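4. Preparing and Storing Filled Sacks

Read this section before you fill the first sack of the season. It applies to all woven sacks used with the Wovura 70 grain dryer. For bulk bins, see Section 6.

4.1 Before filling

1. Let the dryer finish its cooling cycle. The READY light on the control panel turns green.
2. Take a moisture reading at the outlet chute. Repeat until 3 readings in a row agree.
3. Write the reading and the batch number in the log at the back of this manual.

CAUTION: Do not bag grain while the outlet is still warm to the touch. Warm grain sweats inside the sack and will spoil.

4.2 Filling

1. Hook the sack onto the filling ring and tighten the strap.
2. Open the slide gate halfway. Open it fully once the bottom of the sack has spread out.
3. Close the gate when the display shows the set weight.
4. Loosen the strap and lower the sack to the floor. Do not drop it.

Note: If the display shows error 462, the scale has not returned to zero. Remove the sack, press RESET, and start again from step 1.

4.3 Closing and storing

1. Press the air out of the top of the sack and gather the loose material.
2. Tie it tightly below the gathered part. Leave enough material above the tie to grip.
3. Attach a batch tag to the tie.
4. Stack sacks on pallets, away from outside walls. Leave a gap between pallets for air to move.
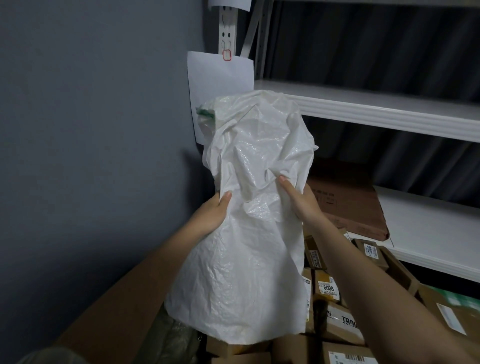 Figure 4-3. White woven sack held upright with both hands.

5. Check stored sacks every 6 days during the first month. Open any sack that smells musty and dry the grain again.

CAUTION: Keep stored grain away from fuel, paint, and farm chemicals. Grain picks up odors through woven material.

Replacement straps and filling rings are sold through Vumano dealers. Have the model number from the dryer door ready when you order.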